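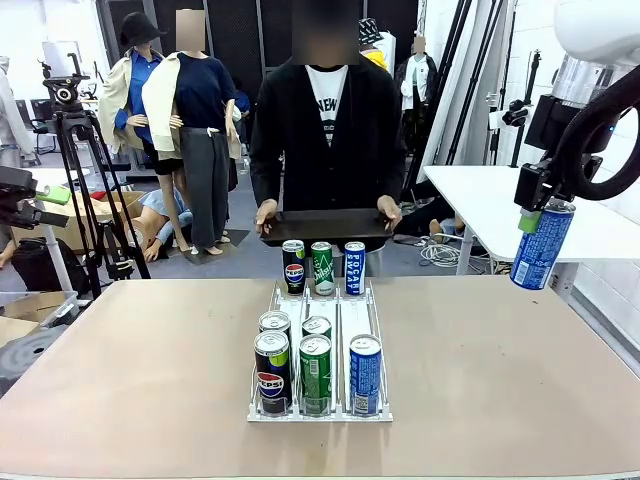 1/ Ein paar Posts zu FIFO in kleinen Lagern, weil die Frage nach meinem Vortrag bei Fundmont mehrfach kam. FIFO heißt: Was zuerst eingelagert wird, geht zuerst raus. Im Schrägregal erledigt das die Schwerkraft, sofern hinten nachgefüllt und vorne entnommen wird. Das Prinzip gibt es in jeder Größe, bis hinunter zum dreibahnigen Drahtgestell für Getränkedosen: je Bahn eine Sorte, Pepsi links, Chilsung Cider in der Mitte, Pocari Sweat rechts. Sortenreine Bahnen sind die Voraussetzung für alles Weitere.

Start Themen Archiv Über mich Kontakt

2/ FIFO ist nicht FEFO. Bei FEFO (first expired, first out) entscheidet das Ablaufdatum. Liefert der Großhändler im April Ware mit kürzerem MHD als die Charge davor, liegt FIFO falsch. Eine Durchlaufbahn kann das nicht korrigieren.

3/ Deshalb gehört die Prüfung in den Wareneingang. MHD der neuen Charge gegen das letzte MHD in der Bahn. Ist das neue kürzer: eigener Stellplatz, manuelle Entnahme zuerst. Dilruba Matubbar hat das bei Oltton mit einer Spalte in der Bestandsliste gelöst. Reicht bei 200 Artikeln völlig.

4/ Häufigster Fehler: Nachfüllen von vorne. Passiert, wenn die Rückseite des Regals an der Wand steht. Dann wird aus FIFO stillschweigend LIFO, und die ältesten Packungen bleiben hinten liegen — bis zur Inventur. Regal abrücken oder Bahnen zum Herausziehen kaufen.

5/ Zweithäufigster: Mindestbestand pro Artikel statt pro Bahn. Belegt ein Artikel 2 Bahnen, wird oft abwechselnd entnommen, und beide altern. Besser eine Bahn leer fahren, dann die nächste anbrechen.

6/ Rückfrage von Damilola Osagie: ab welcher Menge lohnt sich Software? Meine Schwelle liegt bei 40 Wareneingängen pro Tag. Darunter genügt Papier plus Datumsstempel. Stempelhöhe mindestens 30 mm, sonst liest es im Kühlraum keiner.

7/ Nächstes Mal: Umgang mit Retouren. Die kommen grundsätzlich nicht zurück in die Bahn.

Diese Website verwendet Cookies. Mit der weiteren Nutzung stimmen Sie dem zu. Einstellungen Akzeptieren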